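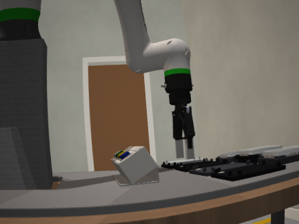 Gorudport Reality TV Watch Club

We're 7 episodes into the new season of Wivness and I finally have a favorite, so I guess it's time to write something down.

Her name is Dizon. She runs a nail salon, she's been divorced once, and she told the host on the first night that she only applied since her sister filled out the form. I didn't think much of her until the lake house episode. Two of the other women were arguing over who got the last solo date, and Dizon went to bed. That was her whole storyline that week — she went to bed. I liked her right away.

The villain edit this year goes to Brorkeck, and I don't think he's earned it. He talks over people and he wore sunglasses to a funeral-themed dinner, but he hasn't lied to anyone yet. Last August we had a guy who was hiding a fiancée. The bar has dropped.

Jomar Macaraeg disagrees with me. He posted almost 400 words in the club thread about the hot tub conversation, and I read all of it. His point is that Brorkeck told two women they were his first choice. Fair enough. I still say he was asked a leading question both times.

The prize money is 60 thousand again, split if the couple stays together until the reunion. I would take the money and be polite about it.

Jericho Calimlim has the snack list for the finale. We start at 8:30, and please watch the recap before you come, as I'm not pausing it to explain who everybody is.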